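Ticket 369 – label printer drops off the network
Opened by: Noémie Collet, Cellholm office
Status: waiting on support

Hi again! So I tried what Michalis suggested (new cable, different port on the switch) and the printer came back for two hours, then vanished again. The Zikex software still says "online" the whole time, so I only find out when a shipping label doesn't print.

I also updated the driver, restarted the print spooler and turned off sleep mode in the printer menu – no change. The address it picks up is different every time it comes back, if that helps?
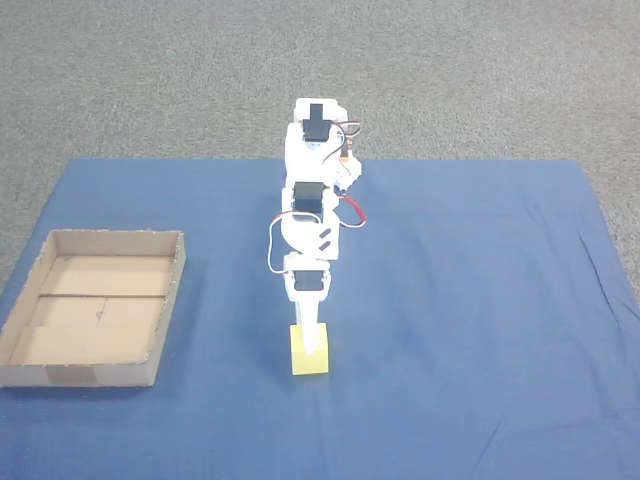

Olumide thinks we should give it a fixed address and I'm happy to try, but I don't have the router login. Could you set that up from your end? Any time after lunch is fine, just call me first so I can pause the queue.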